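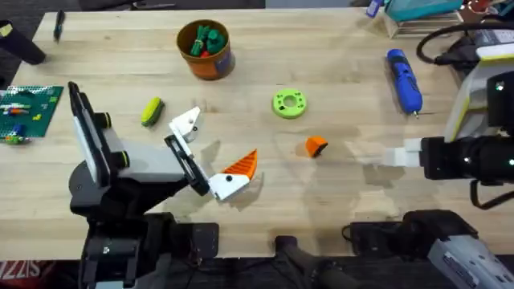
I've been meaning to answer Romana's message about the orphan pieces since the morning she sent it, and I got as far as sitting down with mine and trying to be strict. My rule going in was that anything without a known parent goes in the bag. The rule lasted until the lime-green ring. It looks like a washer for a machine built by clowns, it has little holes in its face as well as the big one in the middle, and I have no idea what it came from, and I am keeping it. Same with the orange wedge with the ridges, and the green capsule thing with the yellow stripe, which I have now tried to open twice. The red and green bits in the orange cup are toy pieces of some kind and have been living in there so long that the cup has become their official address.

So, to take Romana's points out of order, as is traditional here.

> From: Romana Sokol
> To: Didwood Toy Swap list
> Subject: the orphan box
>
> Hello all,
>
> The orphan box at the Lonley hall is full again. The lid doesn't
> close and on Saturday I watched a grown man put a wheel on top of
> it, wait to see if the wheel would roll off, and leave.
>
> I propose we do the following before the September swap:
>
> 1. Everybody goes through their own loose pieces at home FIRST
> and stops using the box as a way of not deciding.
>
> 2. If a piece has been in the box for two swaps and hasn't been
> claimed, it goes.
>
> 3. No more tools in the box. I found a tape measure in there.
> It was a good tape measure.
>
> 4. Can somebody please tell me whether the marble run in the blue
> crate is complete. Skarphéðinn says yes. Chun-yin says it has
> never been complete and that we should all stop pretending.
>
> Romana

On 1: agreed, guilty, see above. I would only ask for some mercy on the definition of "loose." A block that has been in a cup for years is not loose. It is settled. If I tip out the cup I will have to do something about the blocks, and then I'll have a cup to do something about too. I took one handful out, looked at it, and put it back.

On 2: two swaps is too short. Ayodele found the missing door to the Koubek dollhouse at the fourth swap after the house itself turned up, and that was only because she was looking for her keys. If we'd had the two-swap rule the family in that house would still be living with a draft. I'd say a year, and then it goes to the school for the glue table. They take anything that isn't sharp and they have never once asked me what a thing is, a courtesy I can't get at home.

On 3: the tape measure was mine. Thank you. I'd been blaming my brother-in-law, and I'm going to let that stand for now because he has my good pliers. I do take the point about tools, but I notice that sorting toys always ends up with a screwdriver on the table anyway. Mine is the blue cordless one, and it comes out because half of what arrives here has a battery door held shut by a single screw the size of a poppy seed. For those of you about to do your own sorting, some things learned the slow way:

Open every battery door. Do it before you decide whether the toy is nice. I had a singing duck down as "charming, keep" and the inside of that duck was a crime.

The bit that comes with the screwdriver will be too big. There's a small Phillips in the tin by the sink at the hall, or there was before Skarphéðinn reorganized the tin.

Don't use the high setting on a plastic thread. You get one go at it and then the screw just turns around in there forever, like me at the DMV.

Work on a pale surface if you've got one. I do mine on the butcher block, which has scuffs enough already, and a small dark screw shows up on it. On the carpet you will be finding them with your feet until Christmas.

Put the oranges together. I don't know why, but more of the mystery pieces are orange than any other color. There's the wedge, and a little orange block with a dark edge, and I'd love to say they go with each other. They don't. I tried them every way around. If anybody has a set with a block-shaped gap in it, write to me off list and we can arrange a viewing.

On 4: I'm with Chun-yin. The lid of the blue crate says 16 tubes in Dorel's handwriting (the cat is named Dorel, the handwriting belongs to my daughter, who signs as the cat). I would not treat it as evidence. What the marble run has is enough tubes to get a marble from the top to a place under the radiator. Whether that counts as complete is a question for Skarphéðinn's conscience.

One more thing while I have you. If we are making a label for the box, could it please say ORPHANS AND PARTS, and not PARTS? When it said PARTS last year we got a toaster.

I can bring my lot over on the weekend before the swap if Romana will be there to let me in. It will be one bag for the glue table, possibly a thin one. The ring will not be in it. If it turns out to be yours I will of course hand it over, once you've described it correctly, including the small holes, and told me what on earth it does.

Asanka Weerasinghe

P.S. Chun-yin, I still have your puzzle. It's a nice puzzle. There's a piece missing and it was missing when I got it.

Didwood Toy Swap list | Message 1549 | May 23, 2021
4 shares | 0 comments
Contact the list owner | Unsubscribe | Back to top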